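Fridge running constantly, compartment never below 10 degrees

tilehurst_dan
Posts: 14

Olska larder fridge, integrated, bought with the house so no paperwork. Compressor runs all the time and the middle shelf sits at 10 degrees on a cheap glass thermometer. Stat is turned to maximum. Freezer is a separate unit and is fine. Door seal looks intact. Before I pay a call-out, what should I check, and in what order?

brinewell

Thermometer first. Put it in a glass of water on the middle shelf, leave overnight and read it before anyone opens the door. Air readings in a fridge mean very little, the air changes every time you reach for the milk.

Then the seal. Shut a strip of paper in the door at several points and pull. It should drag at every one. The hinge side is where they usually go, and it's the side you don't look at.

Kettering Cold
Trade member

Agree with the water test, less so with the paper. A seal can grip paper and still leak at the corners where the moulding has shrunk. Put a bright torch inside, shut the door, turn the kitchen lights off and look along the edge.

On an integrated unit I would look at ventilation before either. The heat has to go somewhere. If the plinth grille is blocked, or the fitter never cut the vent at the top of the housing, the condenser sits in its own warm air and the compressor never catches up. Symptoms are exactly yours.

tilehurst_dan

Plinth has no grille at all, just a solid board. Took it off this afternoon and there was a felt mat of dust behind it.
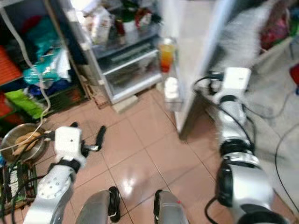 Water test is on for tonight with the plinth left off. I have also turned the stat back to the middle, as I gather maximum can ice up the back plate and make things worse. Will report in the morning.

pogmoor

It can ice up, yes, but changing the stat and the airflow on the same night means you won't know which one did it. Put the stat back to max, leave the plinth off, take a reading. Then change the stat.

brinewell

He wants a cold fridge, not a paper in a journal. Change both.

pogmoor

And when it creeps back up in August he'll have no idea where to start. One variable at a time costs him one extra day.

tilehurst_dan

Too late, both changed. Water read 6 at seven this morning. Compressor is now cycling, off for a few minutes at a time. Better than it was but I'd like it under 5.

Kettering Cold
Trade member

Good result for one night. Hoover the condenser with a soft brush, unit unplugged, and mind the pipework. Then fit a proper grille. My usual minimum is 200 square cm of free area at the plinth and the same at the top of the housing. Free area means the holes, not the outside size of the grille. Most of the decorative ones are mostly metal.

marrowfat

Funach do a plain slotted one in white or brown that can be cut down with a hacksaw. I have two. The Dilell one is smarter but the slots are so narrow they clog by Christmas.

pogmoor

I've had the Dilell for years with no clogging. Depends whether you keep a dog.

marrowfat

I do keep a dog.

tilehurst_dan

Condenser brushed out, Funach grille ordered, £10 delivered. There is no cut-out at the top of the housing, the cornice is screwed straight down on to it. Can I get away with the bottom vent only?

Kettering Cold
Trade member

No. Air in at the bottom with no way out at the top is only half a vent. Take the cornice off and cut a 38 mm slot along the back of the top panel, full width. Measure the gap to the wall first, you may find there's enough already once the cornice is packed up off the panel.

tilehurst_dan

Gap to the wall is 14 mm. Slot it is.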